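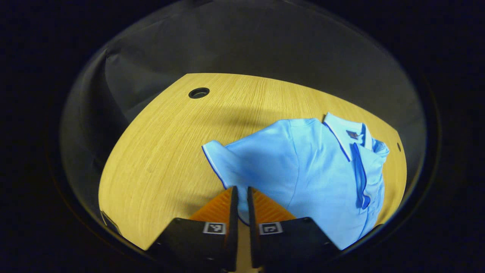
A blue polo on the table, seen from the gripper's own camera.

Folding Shirts for Science (or, how I spent my October)

When Nelli Heiskanen asked at morning tea who was any good at laundry, I put my hand up before I'd heard the rest of the question. Rookie mistake! The rest of the question was whether I'd like to spend my Wednesday afternoons at the Stokulwood workshop, teaching a robot to fold a polo shirt.

I should say I never laid eyes on the robot that first day. What you get is a gripper you hold in your own hand, two black fingers with orange bits on them, and a camera that sees more or less what the fingers are up to. You squeeze, the fingers close. You do the job with it as neatly as you can, over and over, and the recordings go off to Jaanus Lukoševičius and his computers so the arm can learn from them later. Each go at it is called a demonstration, or a demo if you've been there longer than ten minutes.

I've been folding shirts for most of my life and I was hopeless. Truly hopeless. You don't realise how much of folding is done with your palms until someone takes your palms away. My first try at a collar took so long that Shu-fen Shek went and made a cup of tea, drank it, and came back to find me still chasing the same corner across the table. She's the best folder in the group by a mile, and her advice was to slow down and stop grabbing. Pinch the cloth close to the seam, lift it only as high as you need, lay it down, let go. And keep your free hand out of it (I got told off for that one twice).

The other thing I had to learn was to stop tidying up before I started. I kept smoothing the shirt out flat, the way you would at home, and Jaanus kept very politely scrunching it up again. A robot that's only ever shown flat shirts won't have a clue what to do with one straight out of the basket. So now I give it a good toss and take whatever lands. Some of my colleagues throw theirs with a bit too much enthusiasm, if you ask me.
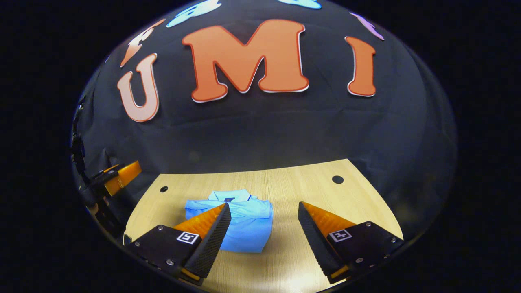 Folded, collar up the top. I'd put that one in a drawer.

Our target for the month is 500 good demos of the blue polo and we're sitting at 406, so we're getting there. Bad ones get thrown out, and fair enough. If you drop the shirt and pick it up again calmly, Jaanus will often keep it, as the arm needs to see how to recover too. If you drop it and swear and wave the gripper about, he won't. I've supplied him with plenty of both kinds.

Uldis Mockus has been after us to try towels next, which sounds like a holiday to me. Heino Eglītis wants fitted sheets and has been told to go away and think about what he's said.

We could really use a few more hands before the month is out, left-handers especially, and you don't need to know the first thing about computers. Sessions start at 2 on Wednesday and there's usually a biscuit going. Have a word with Nelli if you're keen, and wear sleeves you can push up.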